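Streaks on oiled wood table after wiping, what cloth do you use?

Forum: Home Care > Floors and Furniture

tidmont_kitchen
Joined: July
Posts: 19

Hello all. I have a light wooden table which I oiled two weeks ago. Every time I wipe it, it dries with gray streaks, and I see them only when the ceiling lamp is on. I use warm water with a little dish soap and a cotton rag from old T-shirts. Is the rag the problem, or the soap? I do not want to sand it again, it took me the full weekend.

Pendo Ogola
Posts: 491

It is the soap, I think. Oil finish and dish soap are not good friends. Try plain water for one week and look again. Also, how much oil did you put? If it was too thick, the top layer stays soft and every cloth will leave marks in it.

gedine65
Posts: 81

I disagree with Pendo a little. I used dish soap on my table for years, very diluted, and had no streaks. For me the T-shirt rag is the problem. Old cotton pushes the water around and does not pick it up. Buy a microfiber cloth, the thick kind, and use it almost dry.

Pendo Ogola
Posts: 491

Microfiber on fresh oil? I would wait. It can pull the oil out of the wood when the finish is only two weeks old. A good cotton dish towel is enough.

gedine65
Posts: 81

Pull the oil out, I never saw this. If the oil is cured, it does not move. If it is not cured, then cotton will take it also.

tidmont_kitchen

Thank you both. The oil was two coats, and I wiped the rest away after 20 minutes as it was written on the can. To the finger it feels dry. I will stop the soap first and change the cloth after, so I know which one it was.

N. Makori
Posts: 65

Good plan to change only one thing. I want to add a point about how you fold the cloth, this helped me more than the brand. If you wipe with the cloth in a ball, the pressure is different in every place and you get lines. Fold it in four, wipe along the grain, and turn to a clean side when it feels heavy. At the end, go over the table one more time with a dry cloth.

And please wash microfiber without softener. With softener it becomes the same as your T-shirt rag.

traltton_b

Is this not too much work for a table? I wipe mine with whatever is near the sink. There are streaks, yes, and then we put plates on them.

N. Makori
Posts: 65

For an everyday table you are right. But he asked about the streaks :)

Pendo Ogola
Posts: 491

The folding I agree with. Along the grain also. For the cloth I still say cotton during the first month, then you can do what you like.

tidmont_kitchen
December 18, 2023

I come back with the result. One week with plain water and the same T-shirt rag: fewer streaks, but still some near the window side. Then I took a yellow microfiber, folded in four like N. Makori wrote, and a dry one after. Now I must put my head very low to find a line. So I think you were both right, half and half. I did not notice that the oil came out, but I will look again after the holidays.

One more question. Do you let the cloth dry flat or hang it? My wife says that mine smells when it stays in a heap on the table.

gedine65
Posts: 81

Hang it, always. In a heap the middle stays wet until the next day. I have a small hook behind the door for it.

mwakalinga_home

I also have yellow ones and they are good, but wash them alone the first time. Mine gave some color to a white towel. My table is light wood too, and I like that it is a bit shiny under the lamp — for me this is not streaks, it is only how the surface looks.
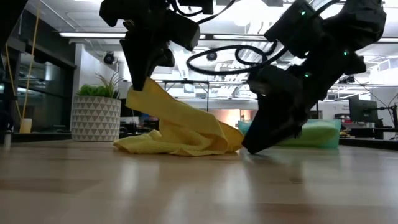 Yellow microfiber cloth on the light wood table, plant at the back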